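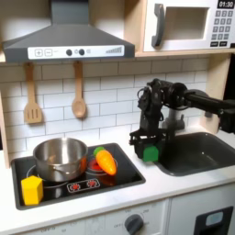 Nokuthula Potgieter asked under my last post if a toy kitchen is really worth the floor space once the first month has worn off, and would I please be truthful, as she has a birthday coming up in her house and a very small dining room.

So, Nokuthula, yes! With grumbles. I meant to answer you in two lines and then I kept thinking of things, so it's got a post to itself and the one on the hall cupboard will have to wait.

We got ours in December from the Widgate sale. It came flat in two boxes and the leaflet said 45 minutes, which made me laugh by the end of the evening. There were 427 pieces if you count every screw and dowel, and I know that because the leaflet makes you tick them off before you start (I did, I'm that sort of person, and I was still one short of the long screws). Riaan Mokgethi from two doors up lent me his little ratchet screwdriver and I'd say don't begin without something like it. My wrist was in bits the next morning.

What I like most is that somebody has thought about what a child looks at in a kitchen. I'd expected a box with circles drawn on it. The hob sits down into the white worktop the way a proper one does, with a ring printed as if it's glowing red, and along the front there's a pretend touch panel with little red icons on it. Over that is a grey extractor hood with a plus and a minus and two black knobs, and one of those bars that goes up in steps. My niece spends more time on the hood than she does on the cooking. She tells me it's "too loud" and turns it down so she can hear herself.

The microwave lives on the shelf on the right and says 01:30, and this has become a unit of time in our house. How long till tea? One thirty. How long till Grandma gets here? One thirty. I've started saying it at work.

Now the grumbles. The sink is a nice deep-looking grey basin with a silvery tap, and what happens to a toy sink is that everything gets put in it. Mine is where food goes when the game changes. I've had the carrot in there with a sock and a library card. We don't use real water in it, and I'd make that a rule from day one if I were you, as it's far harder to bring in later. Ask me how I know about the skirting board.

And the worktop is white. I love how it looks and I wipe it every single evening. Felt pen comes off if you catch it the same day with a drop of washing up liquid on a damp cloth. Leave it till the weekend and you'll be rubbing away for 20 minutes with your good mood gone.

As for what to put in it, go small! We were given a huge tub of play food by a kind person who shall remain nameless, and for a fortnight it was just a floor covering. Now there's a basket with 15 bits in and the rest is up in the loft, and every few weeks I swap some over. The carrot never gets swapped. It's orange plastic with a green leafy top and it has been through every meal going – soup, cake, a roast, once as a telephone. If you only buy one vegetable, get a carrot.

Building blocks count as food too, so don't feel you need to buy much at all. Green cubes are peas (a very large pea, apparently, you only get one). The yellow six-sided ones are cheese, or butter if we've had cheese already. I was a bit sniffy at first about the blocks drifting over from the other corner, and I used to sort them back at bedtime, but I've stopped and we're all happier.

The pan I would spend money on. Ours is stainless steel, shiny, with a short metal handle, and it makes a proper noise when it's put down. The plastic set from Poojary that we had before was so light that it flew off the hob if you breathed near it, and I think half of the pleasure for a little one is the weight and the clatter. You may feel otherwise at six in the morning. Keep it in a cupboard overnight is my advice.

Then there are the utensils, and I have opinions here. They came in a plastic bag with no suggestion of where to keep them, and for weeks they went behind the sofa, under the sofa, down the side of the sofa. What sorted it was getting them up on the hooks under the hood. I'd thought of the hooks as decoration! Two things only, the spoon and the slotted spatula, both wooden, and they go back there at the end of play with hardly any nagging from me. If a thing has one obvious home it does seem to get put there, even by people who can't find their own shoes. 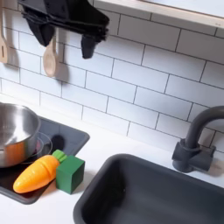

Spoon and spatula in their place by the tiles.

I'm very fond of that wall, by the way. White tiles in the brick pattern with the grey lines, much smarter than what's behind my real cooker, which is beige and has a sheaf of wheat on every fourth one. I've been pricing up something similar for the grown-up kitchen and had a look round the Ponimico showroom, where they wanted silly money, so it may be a winter job with Riaan and his ratchet again.

Anyway, floor space. Ours has its back to the wall between the bookcase and the radiator (turned off, before anyone writes in) and I lost the small armchair to it. I do miss the armchair. In a small dining room I'd measure with the door open, and then measure again with you standing in front of it holding a tray, as that's the bit I forgot. You'll also be expected to sit on the floor and be served, so leave yourself room for your legs.

Has it lasted past the first month? It went quiet for a bit in the spring, when everything was dinosaurs, and I nearly listed it on the Vulasville swap page. Then the dinosaurs needed their dinner. It's been in use most days from then on, and even the bigger cousins, who are much too old for it, will stand there stirring while they talk to you. I got more out of my nephew about school over that pan than I have in a year of asking him in the car.

Let me know what you decide, Nokuthula, and if anyone has a spare long screw from a Widgate kitchen I'd still like one. The left side wobbles.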